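Jamcombe Supper Club Cookbook: Your Questions

Is this the same book you promised last September?

Yes. It got longer. The chowder chapter alone was rewritten 2 times, and there was a disagreement over dill that I won't go into.

How many recipes are in it?

There are 516 pages and fewer recipes than that suggests. Anjana Wanigasekara writes long introductions. Her flatbread takes 40 minutes to make and nearly as long to read, and I wouldn't cut a word of it.

Who wrote what?

Anjana did the breads, pickles and anything with coconut. Emmanuel Okoth did the stews, the fish and the grumbling about other people's stews. I edited, so any missing teaspoon is mine.

Do I need special equipment?

A heavy pot, a sharp knife and an oven that more or less tells the truth. Emmanuel uses a pressure cooker for the beans on page 88, but a regular pot and a free afternoon will get you there.

Can I swap the goat for something else?

Lamb shoulder works. Chicken thighs work if you cut the simmering time in half. One reader wrote to ask about tofu, and Emmanuel is still composing his answer.

Where can I buy a copy?

From the supper club on any dinner night, or from the Omness bookshop in Cledmont. We printed 1,000 and the shop has most of them, stacked next to the calendars.

Will you sign it?

Gladly. Anjana signs neatly. Emmanuel tends to add cooking advice, and he has been known to correct a recipe while he's at it.

I found a mistake. Who do I tell?

Me, through the contact form. We already know that the plum cake calls for "one cup of four." It's flour.

Will there be a second book?

Ask again once we've all eaten something we didn't have to measure. 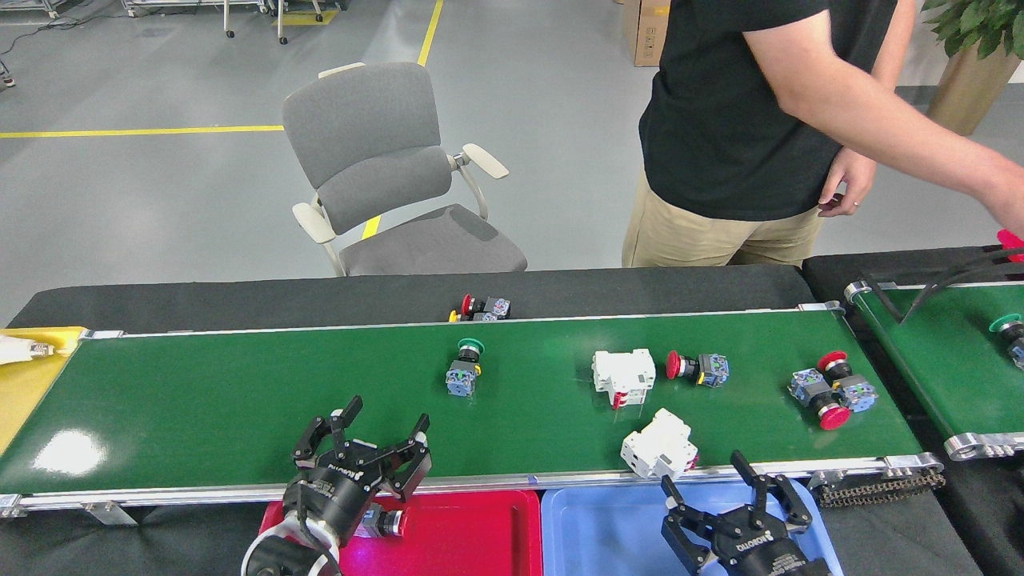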